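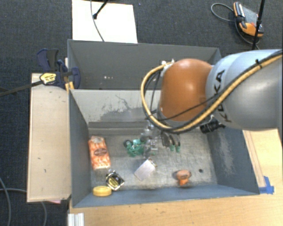

*Photo: Otis Haverford*

# About Bonola

Bonola is a small language school in Turcombe. We teach English to adults in the evening and on Saturday mornings, and we teach Italian and Spanish to whoever wants to learn them. We have two classrooms on the first floor above the bakery in Mercado Lane, one kitchen which is also the library, and an office where only one person can sit at a time.

My name is Johannes Kekana and I am the head of the school. English is my fourth language. I write this page myself, and Birdie Pennington, who teaches our advanced group, has offered many times to correct it. I have let her correct the spelling. The rest I prefer to leave, so that a future student can see what level is enough to run a school in this country.

## How we started

The school was opened by Juniper Ferreira in her own dining room in Kuscombe. She had six students in the beginning, all of them from the same packing house, and the lessons were at nine in the evening when the late shift was finished. Her table was for four persons, so two students wrote on their knees. When the group became too big for the house she found the rooms in Turcombe. She took the name Bonola from the part of Milan where she lived as a student, and she has never given us a deeper explanation.

I came to Bonola first as a student. I had good grammar from my books and I could not understand one word at the bus station. Juniper put me in the middle group, where I was offended for one week and then very happy. Two years later I was teaching the beginners on Tuesdays. When Juniper decided to work less, she asked me to take the school, and I said yes before I had seen the accounts.

Juniper still teaches Italian. She also keeps the keys, and if you lose yours it is her you must speak to.

## What we teach

Our English courses have four levels. Before you join we invite you for a talk of twenty minutes, with tea. We ask you about your work, your family and what you find difficult. There is also a short piece of writing, which you can do at home if you do not like to write while somebody is waiting.

The beginners' course is for people who have little English or who learned it long ago. We start with the telephone, because it is the thing most students fear. You will learn to say your address, to ask a person to speak more slowly, and to finish a call politely.

In the middle courses we read. Each student brings a text from his or her own life. We have had rent contracts, a recipe for marmalade, letters from school, the rules of a bowls club and the instruction book of a dishwasher. From these texts we take the grammar of the week. I think it is a slow method, but the words stay.

The advanced group meets on Saturday mornings with Birdie. She worked for many years as an editor of gardening books and she is strict with commas. Her students write a page every week and read it aloud to the group. Some of them prepare for an examination, and others come for the discussion afterwards, which often continues downstairs in the bakery.

Italian and Spanish are given in terms of ten weeks. If fewer than five persons have signed up we wait until the next term, and the money is returned.

## The library in the kitchen

We own 823 books. Otis Haverford, who looks after them, has given every one a number and a coloured sticker for the level, and 174 of them are in languages other than English. There is no fine if you are late. Otis will however ask you if you liked the book, in English, and you should be prepared for it.

Please do not put books on top of the cooker. We have lost a good dictionary in this manner.

## Our teachers

**Juniper Ferreira** teaches Italian, and is the founder of the school.

**Birdie Pennington** teaches advanced English and writing.

**Amos Fitzsimmons** teaches the two middle groups and also Spanish. He lived for a long time in Valencia and sings in a choir. He will try to recruit you if you are a tenor.

**Otis Haverford** helps the beginners with conversation, and he is the librarian.

**Johannes Kekana** teaches beginners' English and answers the letters.

## Prices and places

A term of English costs £164 for one evening each week. Italian and Spanish have the same price. You can pay in three parts, and if this is still difficult, please come and speak to me privately. We keep some places at a lower price and I do not ask for papers.

Books are included for the beginners. The other groups need a notebook and a pencil with a rubber.

The classrooms are up one flight of stairs and there is no lift, for which we are sorry. For students who cannot use the stairs, Amos gives a lesson on Thursday afternoons in the back room of the bakery. The level is mixed and the group is friendly.

## Come and see us

Our next open morning is on Sat 22 February, from ten until one. You can sit in on a lesson, look at the library and meet the teachers. Birdie's group will read from their pages at eleven. It is not necessary to book, but if you want your talk about levels on the same day, please write to the office first so that we can keep a time for you.

The door is the green one to the left of the bakery window. The bell is weak, so press it long.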